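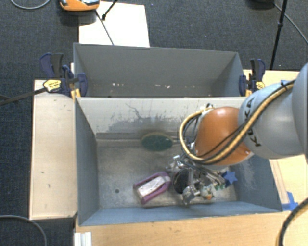 A presente lista aplica-se à célula de arrumação de objetos domésticos da oficina de Ruddale e destina-se a apurar se o braço pode passar a trabalhar em turno não vigiado. A tarefa em avaliação é a que qualquer pessoa faz ao fim do dia: tirar coisas pequenas e desiguais de um recipiente e pô-las noutro. O braço KUKA trabalha sobre a caixa maior, com a garra junto ao fundo, em cima de um objeto redondo e preto; ao lado ficam uma estrela azul pequena e, junto à parede do fundo, um disco verde-escuro. Peças chatas como este disco pesam mais na classificação final do que a estrela, por oferecerem pouca altura aos dedos. As duas caixas são consideradas um só conjunto para efeitos de fixação.

Inspeção: 5/17/19
Inspetora: Sarmīte Sepp
Operador: Declan Pryor
Revisão técnica: Angus Treloar
Classificação: C = conforme; NC = não conforme; O = observação

1. Fixação e bancada

1.1 Grampos apertados à mão, sem folga. C
1.2 Caixas encostadas, sem degrau que prenda os dedos na passagem. C
1.3 Barra do grampo esquerdo fora da zona de passagem do operador. O
Comentário: a barra preta comprida sai na diagonal para o lado esquerdo. Inverter o grampo ou proteger a ponta. A decisão fica com Pryor.
1.4 Mesa nivelada. C
1.5 Estado das paredes interiores. O
Comentário: manchas escuras e riscos na parede do fundo da caixa maior. Não afetam a resistência. Registar em cada inspeção, para distinguir o desgaste antigo de contactos novos.

2. Cabos

2.1 Feixe amarelo e preto com curva livre em torno da junta, em todo o curso programado. C
2.2 Abraçadeiras do feixe sem cortes. C
2.3 Cabos no chão encaminhados por calha. NC
Comentário: há cabos soltos sobre a alcatifa. Colocar calha baixa antes da próxima sessão. Já constava do relatório de março.

3. Garra

3.1 Parafusos das articulações com marca de aperto. C
3.2 Dedos fecham por igual, sem objeto. C
3.3 Limite de força ativo e protegido por palavra-passe. C
3.4 Largada segura em falha de alimentação. O
Comentário: o objeto fica preso. Aceitável com este tipo de peças, não com vidro ou loiça. Enquanto não houver alteração, a loiça continua excluída do ensaio.

4. Paragem e acesso

4.1 Botão de emergência ao alcance do operador sentado e em pé. C
4.2 Paragem de emergência ensaiada 2 vezes, com o braço em movimento. C
4.3 Rearme só por ação manual. C
4.4 Marcação do limite de aproximação a 900 mm da mesa. NC
Comentário: marcação incompleta do lado do braço. Repor.
4.5 Velocidade reduzida com pessoa dentro do limite. C

5. Desempenho da tarefa

5.1 Registo completo de tentativas. C
Comentário: 347 tentativas no ficheiro entregue por Müzeyyen Işık, todas com resultado e motivo de falha.
5.2 Taxa de recolha à primeira tentativa igual ou superior a 90 %. NC
Comentário: valor cumprido apenas com peças de volume compacto. Nas peças chatas, o programa insiste em apertar na vertical. Treloar propõe arrastar a peça até à parede e levantá-la pelo bordo; falta ensaiar.
5.3 Recolha de peças encostadas às paredes inclinadas. O
Comentário: o programa desiste cedo. Comportamento seguro, mas deixa trabalho por fazer e obriga a intervenção.
5.4 Separação de peças sobrepostas. NC
Comentário: não há critério para decidir qual sai primeiro. Quando duas peças sobem juntas, o registo conta uma só.
5.5 Deteção de caixa vazia. C

6. Limpeza

6.1 Fundo das caixas isento de pó. NC
Comentário: fundo da caixa maior com pó. Aspirar antes de cada série. O pó altera o atrito e torna as séries difíceis de comparar.
6.2 Panos e produtos guardados fora do alcance do braço. C

Parecer

A célula pode continuar em ensaio vigiado. Não está apta para turno não vigiado. As não conformidades 2.3, 4.4 e 6.1 resolvem-se com material existente em armazém. As 5.2 e 5.4 dependem de programação e não têm prazo.

Quanto à pergunta posta pela direção de Alness, se a máquina já substitui uma pessoa nesta tarefa: com peças escolhidas, sim, mais devagar. Com o conteúdo normal de uma gaveta ou de uma caixa de brinquedos, ainda não. Tipene Tamihana pede que a instalação de Kesover seja avaliada pela mesma lista, sem adaptações, para que os resultados possam ser comparados.

Cópia para: Tamihana, Treloar, arquivo de Rutherford.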